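Section 4: Setting up your first race weekend

By now you should have the Plavside timing box powered up, the Holub track sensors clipped in place and the Grerum race software installed on your laptop. Well done – the fiddly part is behind you! This section takes you from an empty calendar to a full practice, qualifying and race programme, and it's great fun once the first lap times start to roll in.

Allow 20 minutes the first time through. After that you will fly.

4.1 Creating the event

1. Open Grerum and choose New Event from the start page.
2. Type a name for the meeting. Keep it short, as long names run off the side of the lap chart.
3. Pick your circuit. If you raced it before, the lap length and pit lane position are filled in for you. If not, choose Add Circuit and enter them by hand.
4. Set the number of cars. The standard Plavside box handles up to 20 on track together.
5. Press Save. The event now appears in your calendar with a grey flag, and the flag turns green when every session has a start time.

Note: an event can be copied. Open the one you want, choose Copy, and every session, points table and penalty rule comes with it. Brilliant for a club running the same format all winter.

4.2 Adding sessions

1. Inside the event, choose Add Session and select Practice.
2. Set the length in minutes. We like two short practices better than one long one, because drivers come back in with ideas and the second session is always livelier.
3. Add a Qualifying session. Choose Knockout or Open. In Knockout the slowest cars drop out after each part; in Open everyone runs for the whole time and the best lap counts.
4. Add the Race. You can set it by laps or by time. If you set it by time, the leader finishes the lap they are on when the clock reaches zero.
5. Drag the sessions into order if you need to.

Caution: do not change the circuit once a session has been run. Lap records are tied to the circuit, and the change will clear them from the event.

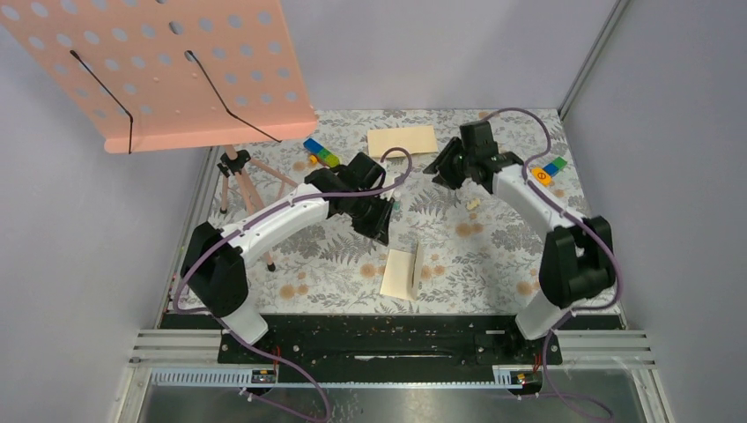 Before the first practice, spend a little while on the start line sensor, as nearly every missed lap we hear about comes back to it. The sensor sits across the full width of the track and reads the tag under each car as it passes. A bench test is well worth doing: put the sensor on a table, pass each tag across it by hand and watch the name come up on the screen. Small dark tags are easy to lose on a busy surface, and a covering like the grey-and-white one with the leaves and ferns would swallow them in no time, so use something plain if you have it. Any tag that doesn't show up should be wiped clean and tried again, then swapped for a spare.

4.3 Checking the signal

1. Choose Tools, then Signal Check.
2. Send one car out for 5 laps at a steady pace.
3. Look at the signal figure beside the car's name. Anything at 95 or above is ready to race.
4. If the figure is lower, move the tag closer to the nose of the car and repeat.
5. Do the same for every car. Yes, all of them!

Note: the figure can dip if two cars cross the line side by side. Let them run one at a time for this check.

4.4 Points and penalties

1. Open the Rules tab and choose a points table, or build your own with New Table.
2. Tick Fastest Lap if you want to give a bonus point. It keeps the midfield interested right to the flag, and we love it.
3. Under Penalties, set the time added for a jump start and for speeding in the pit lane.
4. Choose whether penalties are served during the race or added at the finish.

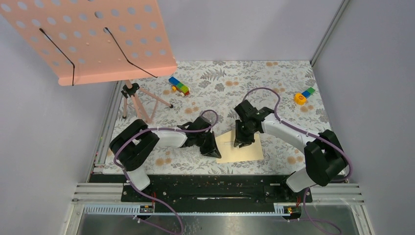 If you choose to have them served during the race, the driver must come through the pit lane within three laps of the message going up. Grerum counts these for you and flashes the car number in amber on the last one. Miss it, and the car is shown a black flag on the race screen.

Caution: penalties entered after the results are locked will not change the championship table. Unlock the results first, make the change, then lock them again.

4.5 Adding a Skurnow display

A second screen facing the drivers makes a huge difference to the feel of the day. Plug the Skurnow display into the timing box, wait for the blue light, and choose Display, then Mirror Leaderboard. You can show gaps to the leader, gaps to the car in front, or swap between the two.

Note: the laptop stores 500 sessions before it asks you to archive the older ones. Archived sessions can still be opened and printed from the History page.

Go on to Section 5 for safety car periods and restarts.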